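Speaker notes, Stetside site day, 17 Sep 2024
Talk: What changes for the people at the packing table

Start slowly. Thank Sointu Valtonen for having us and for the morning tea. Mention that the toilets are past the lockers, people always ask.

Opening

I've worked at Onness for a long while now, first on the tables and then looking after the rosters, and I want to talk to you today as somebody who has lifted a lot of cartons. I'm not going to tell you how the arms work, Ankit Tiwari is on after lunch and he'll do that far better than I could. What I'd like to talk about is who stands where, what they do with their hands all day, and what they say about it when they get home.

(Pause. Ask who in the room has packed for a living. Wait for hands, they go up late.)

How it was before

We put through around 900 cartons on a busy day. Every one got picked up, turned, set down, and quite often picked up again because the label was on the wrong side. Perla Espinoza kept a little notebook of sore shoulders on her shift, names and dates, and when she brought it to me I was ashamed that it had taken her notebook to make me look. Tell the story about the heat pack in the staff fridge if there's time. (It's a good story but it does run on.)

What we did first

We started small, at one table. People from the shift helped choose which table, and that was Perla's condition for coming on board. The arm was to take hold of the box and do the moving, and the person at the table was to do the deciding: is this carton sound, is it the right one, does it go on or go back. In August we went to a second table, and I'll be open with you, that was a rough month. We'd changed the breaks at the same time, and folks couldn't tell which change was making them tired.

So, lesson for anyone taking notes: one change at a time, even if head office is in a hurry.

What people told us

Shoulders, better. Feet, about the same, we should have bought the mats sooner. Ears, no complaints.

The harder part is attention. When you're lifting, your mind can wander off to the footy or the shopping and your arms carry on without you. When you're watching a machine lift, you have to keep watching, and that's a different sort of tired. Yesenia Ayala told me she went home from her first week with sore eyes and a strong wish not to look at anything. We now swap people off the table every 2 hours, and it helped more than anything else we tried. Please write that one down!

The other thing is talk. Packing used to happen with two people facing each other, and a great deal of kindness got passed across those tables along with the tape. With the arm in one of those places you lose the chat unless you plan for it, so we shifted the tables closer together. It's a bit of a squeeze with the trolleys, and the trolleys will have to cope.

Pay and jobs

(Don't rush this. It's what they came for.)

No one at Onness lost their place over this. Two people moved across to the Tiltitz line because they wanted to, and one of them has already asked to come back. The people who learned to set up and restart the arms went up a grade, and I had to argue for that. If you're asking someone to clear a fault, straighten a carton and judge whether it's safe to carry on, you're asking for skill, and skill ought to show up in the pay packet. I'd urge you to settle the grade before the first arm arrives. We did it after, and it soured things for weeks.

What I still don't know

How a new starter learns what a good carton feels like if they hardly ever pick one up. We've got them doing their first fortnight by hand, and I think that's right, but ask me again next year.

Last picture, leave it up for questions. It's the ordinary part of the work, a gripper closed on the edge of a plain carton, with somebody standing close by the table.

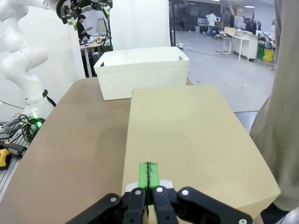 Sarahí Escobedo wanted it added that the fortnight by hand is too short, and that at Ibarra they give new starters a month before they go anywhere near an arm, with the older hands paid a bit extra for teaching them.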